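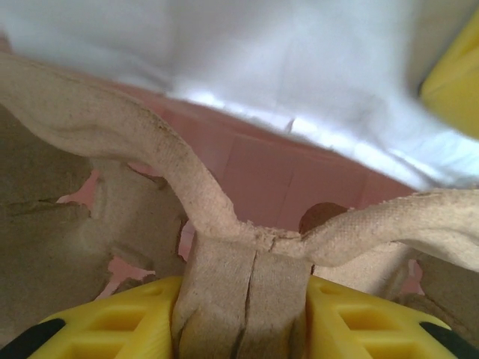 Paper Pulp Seed Pots: Do They Beat Plastic?
Student project report, Bralov Secondary School
By Rostislav Dvořáček

Why I picked this

My grandmother starts her tomatoes indoors every year, and every year she ends up with a tower of cracked plastic pots behind the shed. I wanted to find out if old newspaper and cardboard could do the same job, and I got much more excited about it than I expected to! Paper is mostly cellulose fiber. When you soak it and beat it, the fibers come apart, and when the water drains away they grab onto each other again without any glue. That is the whole trick, and I think it's wonderful.

My question was: will bean seeds sprout and grow as well in homemade pulp pots as they do in plastic ones?

My guess was that the plastic pots would win early on (they hold water better) and that the pulp pots would catch up after planting out.

Making the pulp

I tore up newspaper and gray cardboard and weighed out 300 grams of it, dry. It soaked in a bucket for 48 hours, which made the kitchen smell like a wet library. Then I beat it with a hand blender in small batches and poured it through an old window screen.

The first batch was terrible. I hadn't torn the cardboard small enough, so the walls came out lumpy and split when I pulled them off the mold. For the second batch I tore everything down to thumbnail size and pressed the pulp around the bottom of a yogurt cup with a sponge. Much better! Pressing hard matters a lot, more than how long you blend.

Drying was the slow part. I tried 3 ways: on the radiator, on the windowsill, and in the oven on low. The radiator pots warped so badly that two of them wouldn't stand up. The windowsill pots kept their shape but took days. The oven ones were good but my mother wanted her oven back, so after that it was all windowsill.

Planting

All the pots got the same soil, from one bag, and the same kind of bush bean. I kept both groups on one tray under the same window and turned the tray every morning so that no side got more light. I started in November, when our window doesn't get much sun, and the seedlings did lean quite a bit.

At first I gave every pot the same amount of water. The pulp pots dried out so fast that I had to change my method, and I started a second round where I watered each pot when the top of the soil felt dry. I have kept the two rounds separate in my notebook, and the results below are from the second one.

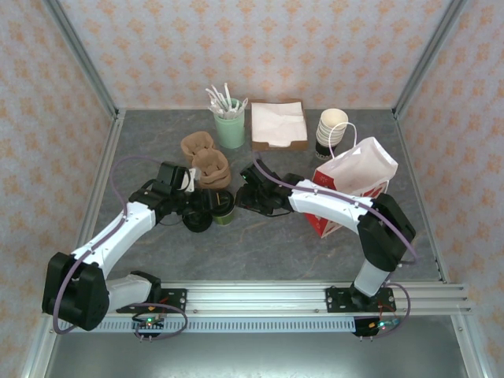 Do the pots fall apart when you water them?
They get soft, but mine held together as long as they stood on a tray and were lifted from underneath.

What happened

The beans came up on the same day in both kinds of pot. I was sure the plastic would be ahead, so I was wrong about that. After the first true leaves opened, the plastic group was a little taller, and the stems in the pulp group were a little thicker. I measured stems with a strip of paper and a ruler, so please don't trust the small differences too much.

The roots were the best part. When I cut one pot of each kind open, the plastic pot had roots circling around the bottom in a tight coil. In the pulp pot the roots had gone straight into the wall, and some were poking out the other side. I must have shown that pot to everyone in my family twice.

The pulp pots drank a lot. Over the second round that whole group used 600 milliliters more than the plastic group. There was also some white fuzz on the outside of the pots at the back of the tray. It went away when I spaced them out.

What I would change

Thicker bottoms, for one thing. I would also like to try mixing in dried grass, and to dry the pots upside down over the cups so the rims stay round. A proper caliper would help with the stems. The planting-out half of my guess will have to wait for spring, when my grandmother has promised me one row of her garden.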